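Lecture 4. Collecting demonstrations by hand
Notes prepared by Lilla Kiss

In the last lecture we saw that a policy can only learn what is inside its examples. Today we speak about how the examples are made. In our course each pair of students will record 60 episodes with the hand-held grippers. An episode begins when the fingers are open and ends when the object is released.

Please choose objects of different size and softness. Small fruits are good for this, for they roll and they are easily damaged, so the person must close the fingers slowly. The model will copy this slowness, and it will also copy our bad habits. 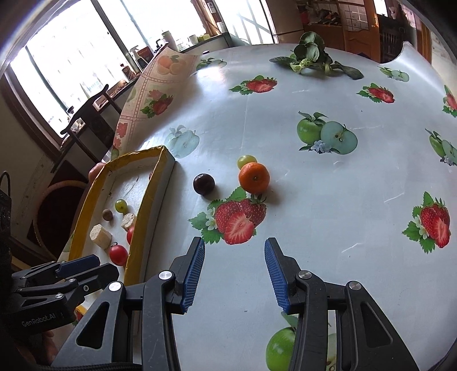 Change the starting position of the objects after every episode. Last year one group left everything in the same place, and their set of 225 episodes taught the model only one path of the arm. A patterned tablecloth is allowed, even useful, but do not use the same one for the whole session.

If an object falls, do not stop the recording. Pick it up again and mark the episode as "recovered". Aranka Medve will explain the marking in the Friday lab. Episodes where a hand hides the object for more than two seconds should be marked also, but not deleted.

Homework: read the Csonka chapter on grasp labels, pages 1 to 9.

Related items
Lecture 3. What is an episode?
Lab sheet: Nirkodon file format
Lecture 5. Cleaning the set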